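How to Clear Off a Bed That Has Become the Place Where Everything Lands

If your bed is anything like mine, it spends its nights as a bed and its days as the biggest table in the house. Things get put down on it for a minute. A toy comes in with a child and stays. Somebody takes a tablet and leaves the packet on the cover. A plastic part from a drawer organizer or the inside of a box turns up, and since you can't think where it goes, it goes on the bed as well. By nine in the evening you are standing there in your pajamas, scooping the lot onto a chair, and in the morning the chair gets scooped back onto the bed.

I did the scooping for years, and I would like to tell you how I stopped, because it really is a small job once you have a way of going about it. It takes me the length of a cup of tea, and I drink slowly.

What you will need

A shallow basket or a shoebox. I use the bottom half of an old Viltico shoebox, which has held up wonderfully.
A small trash bag.
A zip bag or a little lidded tin for medicines.
An envelope or a jar for mystery parts.
Somewhere to sit.

Step one: smooth the cover first

I know it sounds backward to tidy the cloth before you've picked up what's on it, but do try it. Take hold of the near edge of the bedspread and pull it gently toward you until the wrinkles flatten out. Small things love to hide in a fold, and a busy pattern makes it worse. My own spread has so many colors in it that I once lost an earring on it for most of April, in plain sight the whole time. Run your palm over the cloth slowly and stop whenever you feel a bump.

Step two: pick up the toys

Start with the toys. They are easy, you already know where they live, and it's cheering to see a bit of the bed come free right away. Put them in the basket one by one and don't carry anything out of the room yet! Walking each thing to its home as you find it is how a short job turns into a whole morning, with a stop at the refrigerator in the middle. Everything waits in the basket until the bed is clear.

Little rubbery or plastic toys that get handled a lot can go through a bowl of warm soapy water afterward, if they're the kind that can stand it. I do mine on Sunday, more or less, while something is in the oven.

Step three: gather up the medicine packs

Please give this step your full attention, especially if children or pets come through the room. A blister pack is flat and slippery and slides under a pillow before you know it. Pick up every one you see and look under the pillows too.

Now turn each pack over and go along it pocket by pocket. A pack can look used up when half of it is torn open and still have tablets left in the other half, so run your thumb over the unopened side before you decide. If there is anything left in it, it goes in the zip bag or tin, and that goes straight up to wherever you keep medicines out of reach. I know I said not to leave the room, but this is the one exception and I make it every time.

Leave the name and the expiration date on the foil where you can read them. I used to snip packs down to the last two tablets to save space, and then I'd have a drawer of silver squares with nothing on them to say what they were. If you can't tell what something is, or it's out of date, ask your pharmacy how they'd like it returned.

Step four: deal with the mystery plastic

By now you'll be down to the odd parts, and these are the ones that break people's resolve. Mine are usually trays, lids, and inserts that came out of something else.
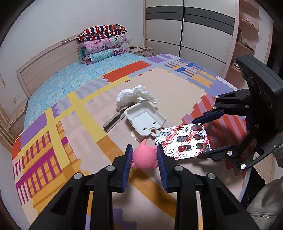 Mandla Mokoena wrote to say that the odd parts only stopped coming back once there was a jar for them with a month written on the lid, and that anything still in there when the month came around again went out without a second look. I've borrowed that idea and I'm very happy with it.

Before a part goes in the jar, look for slots, tabs, or a hole where a screw might go. Those tell you it belongs to something bigger, and you can spend a minute trying to think what. If it's only a tray with nothing to attach, ask yourself whether it would be handy for hairpins or spare buttons. Mine often are, though I've had to be firm with myself, as there are only so many hairpins in one house.

Step five: empty the basket

With the bed clear, take the basket around the house once. Do the farthest room first and work your way back. Trash goes out, toys go home, and the basket comes back to the bedroom empty, where I slide it under the bed so it's there for next time.

If you share the room

Agree on one surface that is allowed to collect things, and make it something other than the bed. At our house it's a Prikell side table that is a little too small, and its being too small has done us a lot of good. When it's full, somebody has to take something away before they can put down their glasses.

Shake out the cover at the window if the weather is nice, lay it back on the bed, and go and see if your tea is still warm enough to finish.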